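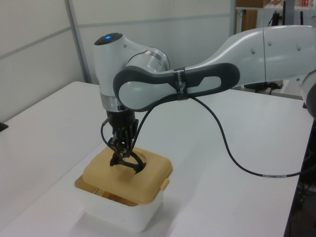

Keeping small things in boxes with a lid

I have used plastic boxes with a latch lid for many years, first in the kitchen and later in my workshop in Bundgate. Hacer Soylu asked me to write down how I do it, so I try.

Before you fill a box, put it on a clear table and take the lid off completely. Wipe the inside with a soft cloth and go also into the corners, where fine dust likes to stay. In the lid there can be a round hollow, like in mine, and this part is easily forgotten. An old toothbrush is good for it.

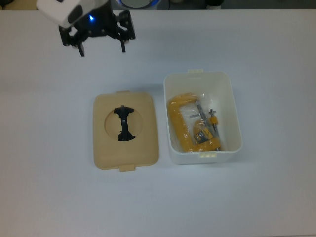
Next come the bags. I put metal things in a clear bag before they go in the box, and I press the air out with my hand. If a tool has been oiled, it should rest on a paper for one night first. I learned this after I spoiled a drawer of good envelopes.

Do not fill up to the rim. When the lid must be pushed, the box is too full, and after some months the tabs become weak. I had an older box, bought in March, which did not last until summer for this reason.

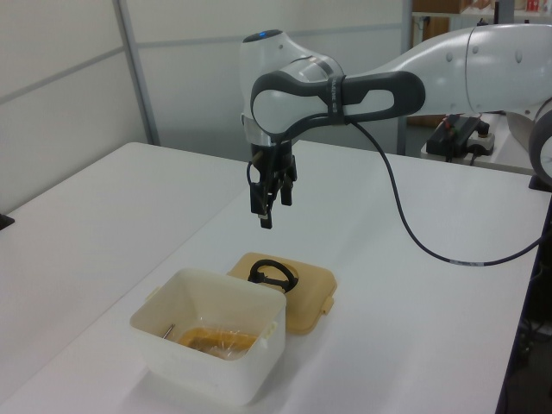 White box, open, with the contents wrapped in clear plastic.

Long and thin pieces can lean against the wall of the box while you arrange the rest. Before closing, lay them down, or choose a deeper box.

Put the lid on straight and look at it from the side. Then press the tab in the front until it holds. Please do not hit it with the hand.
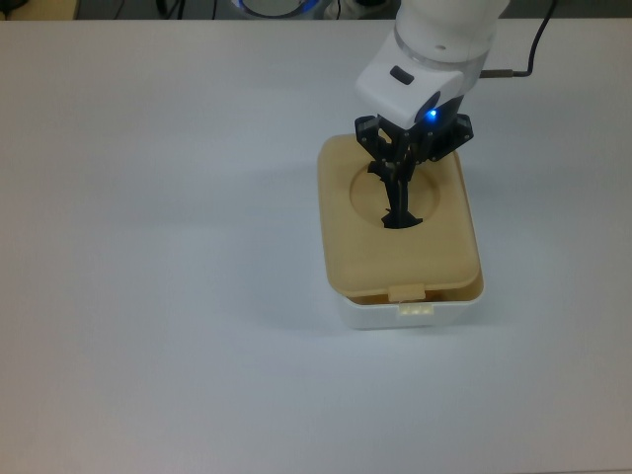 Labels I write with pencil on paper tape, and I stick them on the short side. Chutima Thongdee writes on the lid itself, but lids get exchanged and then the name is wrong. My shelf is 50 cm deep, so two boxes can stand one behind the other, with the one I need more often in front.

Last changed 1/11/25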